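Garnside cup trial

The Garnside cup trial is a simulated test used to compare two-finger robot grippers. It began as a small side project at the Alldale workshop, where people wanted a friendly, low-cost way to try out finger shapes before any metal was cut, and it has slowly grown into a fairly well-loved routine. A single cup is set upright on a plain tabletop, and the gripper has to approach it, close on it and lift it clear.

Each gripper is given 200 tries from a wrist camera view, with the starting spot of the cup shifted a little every time. The table is kept plain on purpose, so that the controller has very little to go on besides the cup itself.

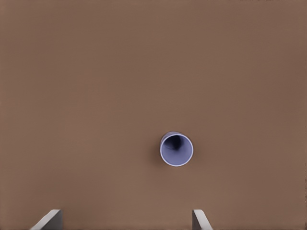 Two controllers are commonly paired with the trial. Guva, the older one, plans the whole reach from the first camera view, while Lại keeps checking the view all the way in – a slower habit, but a forgiving one when the fingers start off to one side. In the December comparison, which ran to 900 tries across several finger designs, Lại finished with 633 clean lifts.

Later versions of the trial added a taller cup and a softer finger pad, though many users still prefer the original setup.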